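From: Homa Pakzad
To: Waltedach writers list
Date: 4 January 2021
Subject: Re: [waltedach] self-publishing the essay collection, anyone?

Hi Nazanin (and everybody else who's been lurking over the holidays, I see you),

On the list you wrote:

> I've got enough posts for a book, I think, and Omid keeps
> telling me to just do it myself and skip the agents. But I
> have no idea what it costs or how you turn a blog into pages.
> Did anyone here go through with it? Was it worth the bother?
> I'd love real numbers if you don't mind sharing them.
>
> Nazanin Arabzadeh

I went through with it! My Cabanatuan book (the one about my aunt's kitchen, for those who joined recently) came out in October, and I'm still finding boxes of it behind the couch. So, real numbers, since you asked. I had 451 posts to start from, going back to when I wrote three times a week and had opinions about rice cookers. I kept 70. That was the hard part, much harder than anything with the printer. A post that got tons of comments can be completely flat on paper, because half the fun was the comments, and you can't very well print those without asking everyone.

I hired I-hsuan Hsieh to edit, and she was worth every cent. She cut all my "so anyway" openings (there were a LOT) and made me put the pieces in order of the year instead of the order I wrote them. She also caught that I'd told the same story about the flooded pantry twice with different endings. Budget for an editor before you budget for a cover, please.

The layout I did myself in Cludia, and it took me about 7 weeks of evenings. It's fine for straight text. Recipes drove me up the wall, the ingredient lists kept jumping to the next page and I ended up putting in page breaks by hand. If yours is all essays you'll have an easier time. Photos from the blog were mostly too small to print, so check yours early, before you get attached to any of them.

For printing I used Trokero and ordered 2 proofs. The first had the gutter margin so tight you had to crack the spine to read it. The second was good. Siamak Ranjbar used them too and had a different experience with shipping, so maybe he'll chime in.

Was it worth it? I haven't made the money back and I don't expect to by summer. But my mother keeps one on the table by the door and shows it to the mailman, and I've had letters, paper ones, from people who never once left a comment. I'd do it again with a smaller first order.
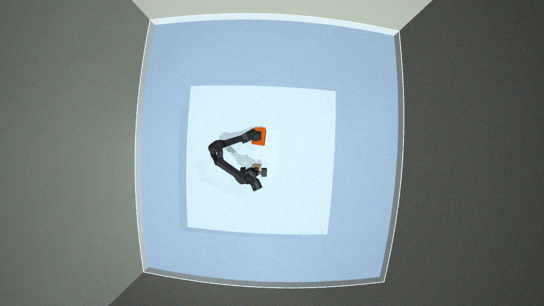

Black robot arm over a white square on a blue platform, seen from overhead. Computer rendering.

If you want, send me your table of contents off list and I'll tell you which ones I remember without looking them up. I-hsuan did that for me and it's a pretty good test. Also ask Omid whether he's volunteering to proofread, he has the eye for it and he owes me a favor anyway.

Homa

P.S. Get your ISBN sorted before you finish the cover. I had to redo the back.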